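Ticket 215: Court booking page shows wrong times after clock sync
Product: Clokby (scheduling add-on), used with the Padel booking calendar
Opened by: Marit Forsberg
Assigned to: Ratree Panyasiri
Priority: Normal
Status: Closed

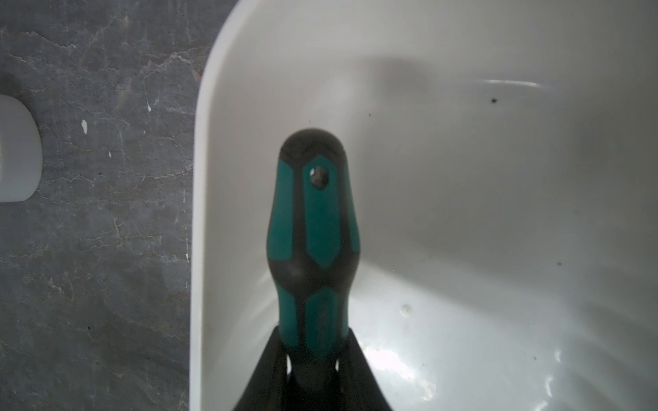 Bookings made through the members' page come up one hour early on the front desk screen. A member who books 6:00 pm gets a confirmation email for 6:00 pm, but the desk list has them at 5:00 pm. The door code goes out based on the desk list, so people are getting a code that expires halfway through their game. We had two complaints last night and one the night before.

It does not happen with bookings the desk enters by hand. Those match everywhere.

Browser is Firefox on the desk computer. Same result in Chrome. I cleared the cache in both and restarted the computer.

— Marit

Reply from Ratree Panyasiri

Thanks, Marit. Please send me:

The time zone shown under Settings, then Location, then Regional.
The time zone shown under the Clokby tab, at the bottom of the page. It is a separate setting.
The booking number of one entry that is wrong.

Please don't edit the wrong entries yet. I want to see the stored time first.

Reply from Marit Forsberg

Regional says Eastern. The Clokby tab says "Use server default." There is no time zone listed next to it, only a gray box I can't click.

One of the wrong bookings is 182. The member booked 7:30 pm and the desk shows 6:30 pm.

Embla Engström set this up for us in August when we moved over from the old calendar. I asked her and she says she left the Clokby tab alone.

Reply from Ratree Panyasiri

Booking 182 is stored correctly, so the members' page is fine and so is the email. The hour is lost when Clokby copies the booking over to the desk list. "Use server default" means it is using the time zone of the server, and your account was moved to a server set to Central.

The gray box is locked because your login is Desk Manager. It needs Owner. Who has the Owner login?

Reply from Marit Forsberg

Maj-Britt Halvorsen. She is out until tomorrow. Is there anything we can do for tonight? There are 17 bookings on the evening list and most of them came in through the members' page.

Reply from Ratree Panyasiri

For tonight, go to Door Codes and change "Code valid for" from Booking Length to Until Close. Save, then press Resend All. Everyone gets the same code again with a later end time. Print the list from the members' page and work from that one.

Change the setting back when the fix is in.

Reply from Marit Forsberg

Done. Resend All gave an error the first time ("queue busy") and went through on the second try. The printout is taped up at the desk. No trouble with codes this evening.

Reply from Maj-Britt Halvorsen

I logged in as Owner and set the Clokby tab to Eastern. New bookings are right. The old ones are still an hour off. Do we have to fix them one by one?

Reply from Ratree Panyasiri

No. On the same tab, open Maintenance and choose Rebuild Desk List. It takes around 2 minutes, and the desk screen will be blank while it runs. Hand-entered bookings are not touched.

Reply from Maj-Britt Halvorsen

Ran it. Booking 182 now says 7:30 pm. I checked the rest of the week against the members' page and they all match. The court 3 league block was listed twice after the rebuild, so I deleted the second one.

Reply from Ratree Panyasiri

The double entry is a known problem with repeating blocks — deleting the extra is fine and won't affect the other weeks. I have asked for the server move notice to mention the time zone setting.

Closing this now. Reply here if it comes back and the ticket will reopen.

Reply from Marit Forsberg

Door codes are back on Booking Length. Thank you.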